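Workshop notebook, Plelitz
January 9, 2019

Oil finishes for kitchen wood, continued

The beech strips with the Irnutau oil have now stood 30 days on the rack. I checked them this morning before the heating came on. The surface is dull and even, and a white cotton cloth pressed on it stays clean. The strips from the same board with Lirnavine still give a faint yellow mark on the cloth, mostly at the end grain, where I put too much. I should have wiped it back after a quarter of an hour and I went to lunch instead. So this is my mistake and I must not write it as a fault of the oil.

The smell is a different question. Lirnavine has almost none. Irnutau still smells of linseed when you hold the strip near to the nose, and I think some people will not like this in a spoon they use for pudding.

Raising the grain: I wet all new strips, let them dry overnight, sanded lightly, and wet them again. After the second time the beech stays smooth. The cherry was already smooth after the first. For the maple I have no opinion yet, the board has a strange area near one end and I do not trust it.

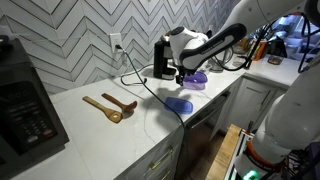
I tried also the very fine paper, 2000, on one cherry piece, only from curiosity. It looks beautiful, like a stone from a river, but the oil hardly goes in. The drops stood on the surface and I had to rub for a long time. After one washing the piece looked grey along one side. I will stop at the normal fine paper and not repeat this.

Washing test: warm water, a little soap, soft brush, dry with a towel, leave standing on the edge. No soaking. I know that people at home do soak, so there should be a second series in which we are less polite with the wood. Please do not mix the two series on the rack, the upper shelf is for the careful washing. 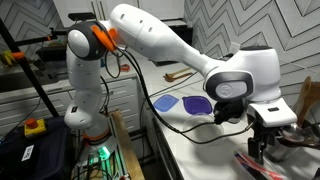 Weights. The large beech blank was 147 g before oil. I did not write down the weight after the first coat, the scale had a flat battery and when I found a new one the second coat was already on. The column stays empty. I prefer an empty column to a number which I made up from memory.

The turmeric stains are still there on all the strips, oiled or not. Lemon and salt made them paler on the beech but the surface became rough again, and I had to sand and oil from the beginning. Sunlight at the window did more, slowly. I want to try this again in March, when the sun is higher.

Question to the supplier about the can with batch number 2889, which is thicker than the earlier one and leaves a skin under the lid. I asked if it may be thinned, or if it is spoiled.
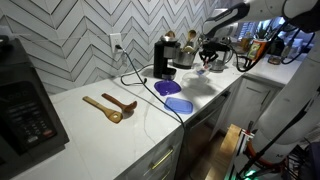 Schwerdtfeger replied that the oil is not spoiled, only that it had too much air in the can, and that we should lift the skin off in one piece, strain the rest through an old stocking and use it up first. Thinning they do not advise for anything which touches food. They also asked whether we dry the rags flat – yes, outside, on the wire, never in the bin.

Still to do: strain the can, cut new maple from the good end of the board, label the lower shelf.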